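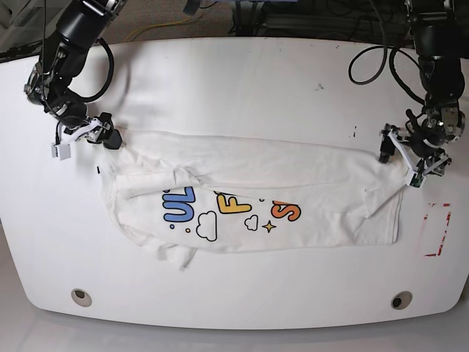
How do I fold a white printed T-shirt so it ends up square and the print survives?

Vamum Home Help > Laundry and Closets > Folding
Posted Saturday, November 7, 2020 by lintmagnet

I am a grown adult with a mortgage and I can't fold a T-shirt. I can fold something. It has corners, just more of them than I planned on, and they aren't where a corner would do any good.

The shirts in question are white with a big cartoon-style print on the chest, large blue letters, yellow letters, the works. I have a stack of them because my family believes that once you have been seen enjoying one printed shirt, you have a hobby. I do my folding on a big white table, so a white shirt on it is a bit like parking in snow.

What I've been doing is getting the shirt into a long band first, sideways across the table, and then bringing the ends in. By the band stage it already looks wrong. The top edge comes out fairly smooth. Then one sleeve bunches up inside and makes a lump, and a flap of hem hangs out below everything else like a tongue. One end is usually nice and square. I have never had both on the same day.

So:

Do I deal with the sleeves before or after the first fold?

Is there any way to keep the fold lines off the print? My oldest shirt has a white crack running right through the lettering, and it now advertises something slightly different from what it did in the store.

I own an Ernari folding board. It was a gift. It's 2 inches narrower than the drawer wants and it makes a clapping noise that upsets the dog. I would rather learn to do it by hand.

Drawer is 15 inches wide on the inside if that matters to anybody.

tumble_low
Folding, Stain Removal

Your trouble starts before the band. If a sleeve is crumpled when you make the first fold, it stays crumpled for every fold after that, and pulling on the outside of the package only moves the lump somewhere new. I folded shirts for a living at the Daden outlet for longer than I like to say, and most of what I fixed on the shelves was a sleeve somebody had decided would sort itself out.

Try it this way.

Lay the shirt print side down. Yes, you lose sight of the artwork. It will still be there.

Hold the top two corners, meaning the shoulders, and pull them gently away from each other until the top edge is straight. Let go, then do the same at the hem. A T-shirt that has been through the dryer is never quite the shape it was sold as, and the side seams like to wander toward the front. Put the fold where the edge of the shirt wants to be and ignore the seam.

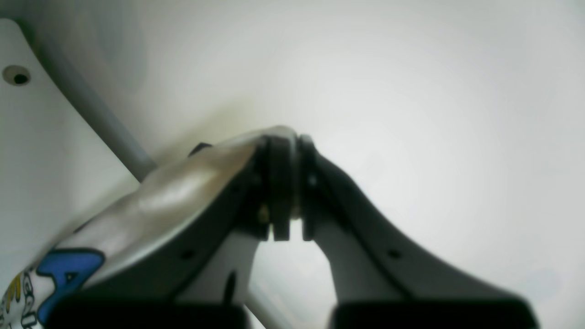 Fold one side in toward the middle, about a third of the way across. Now lay the sleeve back on top of that, flat, pointing down toward the hem. Run your palm over it once from the shoulder out. If you feel a ridge, fix it now, because you will be living with it otherwise. Other side the same.

You should have a long strip with the neck at one end and the hem at the other. Check the hem before you go on. If one corner hangs lower, tuck that corner up until the line is straight. This is the tongue you were talking about, and it takes a second to cure at this point. Later on you'd be unfolding everything to get at it.

Then hem up to just short of the collar, and in half again if the drawer is shallow. Flip it over and the print is on the outside looking at you.

On the cracking: that's mostly heat. Wash inside out, cold, and take the shirt out of the dryer while it's still a little damp, or skip the dryer. A fold across a print that has been baked 60 times is going to show. A fold across one that hasn't will generally relax after you've worn it for a while. And don't iron straight onto the print. I mention it only because I've met people.

You can't keep every fold off a chest print that big, by the way. You can keep the folds soft. Don't press the edges down with the side of your hand as if you were mailing a letter.

Replies to this post

lintmagnet: Print side down is the part I had backward. I was folding it face up so I could keep an eye on it, which did neither of us any good. First attempt is lumpy but it has four corners. Thank you.

tumble_low: Four is the right number.

drawerful

just roll them. I've rolled everything since October and never looked back. they stand up in the drawer and you can see which one is which

Replies to this post

hem_and_haw: Rolled ones come out looking like they've been slept in by a smaller person. Fine for gym stuff.

drawerful: mine is all gym stuff

quietspincycle
Folding, Small Spaces

I agree with most of the long post above, with one argument. For a 15 inch drawer I wouldn't fold in half at the end. I'd go in thirds and stand the shirts on edge, front to back, in two rows. You need a package a little over 7 inches wide for that, so bring the sides in a bit further than a third at the start — let them meet in the middle or even overlap slightly.
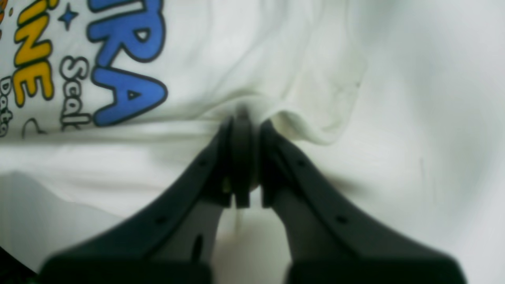
The other thing that helps is where you pick the fabric up. People grab a fistful from the middle of the shirt and then wonder why there's a fan of little wrinkles coming out of that spot. If you need to shift it, take hold at a corner or right on an edge, or slide a flat hand underneath and move the whole layer. When you do end up with a pleat in the middle, don't tug at it from both ends. Lift that layer, give it a little shake and lay it back down.

For white on white, I put a dark towel on the table. It gives you something to see the edges against, and the shirt doesn't slide around so much. Mine is a navy beach towel from Tse with a bleach spot on it, and it has earned its retirement several times over.

My stack is more than 8 shirts deep, all printed, all presents, so you have my sympathy about the hobby. Filing them on edge with the print facing forward at least lets you pick the one you mind least.

As for the Ernari board, it makes a decent tray. The dog may come around.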